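About Stunden

Hello and welcome. We're Stunden - a small shop for secondhand clothes, plus a mending table, plus evening classes when there's room. Which there usually is if we push the shoe shelf back.

Started by Marit Hovland and Sverre Hägglund. Marit did alterations for years, mostly trousers, mostly hems. Sverre sold curtains. They shared a stall at the January market, sold nearly everything by lunch and signed for the shop in the spring. Same shop now, new floor, same awful doorbell.

What we do

Buy, wash, mend, sell. Shirts and dresses mainly, some knitwear, coats in the cold months. No suits please, we haven't the space. Everything gets checked at the seams, then buttons, then goes on a hanger. Last year 3662 pieces went out of the door and 1136 of those had been through the mending table first. Sverre keeps the book, ask him, he likes being asked.

How we hang things

People ask about this more than anything so it gets its own bit. By colour, not by size. Greens, then blues, then reds, then the tans and creams at the end. Sizes are on the tag. Yes it means more looking. Yes we've had complaints. But a rail in colour order gets people trying on things they'd have walked straight past, and we like it that way.

Hangers are plastic and whatever colour turns up. The colour of the hanger means nothing!! Please don't ask for the pink ones price.

Long things go at the end of the rail so they dont get squashed in the middle. If you take something off, put it back roughly where it was, or just hand it to us.

Classes

Seven places, evenings, tea included. Hems, buttons, zips, then a Trurkard evening, our name for the one where you bring the thing you've given up on and we all have a go at it. Bring your own scissors if you have good ones. Ours are not good.

Bringing clothes in

Clean, dry, up to 10 pieces at a time. Bags from Wikström's next door are fine, we give them back. Anything we can't sell goes to Jukitz for rags and stuffing, unless you tell us you want it back.

Opening times are on the door and on the contact page, will get them on here aswell soon.
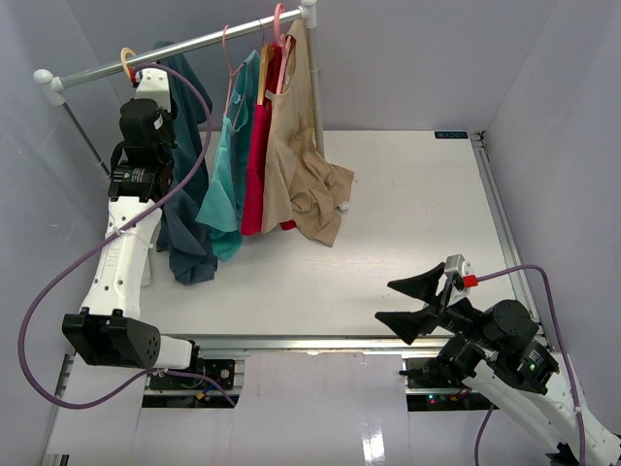
Greens to tans, left to right.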